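Small-Town Stages: How the Larton Playhouse Put On a New Musical
Student project report, Performing Arts and Community
2018-11-06

Print this page | E-mail this page

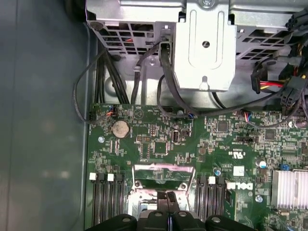
When our group first sat down to pick a subject we had a long list, and most of it was big-city theater that none of us could afford to go and see. So we looked closer to home and settled on the Larton Playhouse, which opened in 1912 as a music hall and has been a theater, a movie house, a dance hall and then a theater again. In October the resident company, the Mandeck Players, staged "The Road to Illov," a new musical about a traveling band stuck in a mountain village over one long winter, and they very kindly let us sit in on rehearsals for most of the month.

What we wanted to find out was how a company of that size gets a brand new show in front of people. An old favorite more or less sells itself, but for this one no one in town could hum a single tune in advance!

The first thing we learned is how much the songs change. There were 7 new numbers when we arrived, and by opening night two of them had swapped places and a third (a slow waltz for the innkeeper, which we all loved) was down to one verse. The director felt the second act took too long to get going, and after watching both versions we have to agree, though we still missed the waltz. The band played on stage the whole evening, in costume, and the fiddle player had a few spoken lines as well – she told us she was far more nervous about those than about her solos.

We also followed the money, as far as we were allowed. The Nwosu Fund for New Stage Work paid for the costumes and the hire of a piano, and ticket sales had to cover the rest. Across the full run the show sold 987 tickets. The company had hoped to reach four figures, so they came up a little short, but the last two nights were the best attended and the box office put that down to people telling their neighbors.

For our audience survey we handed out 100 forms in the lobby and got 64 back, which our teacher says is very good going. Most people had come to see someone they knew in the cast or because they come to everything. Only nine said the newness of the show was what drew them, and that surprised us. On the other hand, almost everyone wrote that they would come to another new musical, and several took the trouble to name a favorite song. The "Snow on the Pass" chorus won that easily.

If we did the project again we would start earlier, in time for the auditions, and we would hand out the forms at intermission, when people have a minute to spare and somewhere to lean. We would also talk more with the lighting crew, who were friendly but very busy whenever we came by. Our full survey results and rehearsal notes are in the binder that goes with this report.

Print this page | E-mail this page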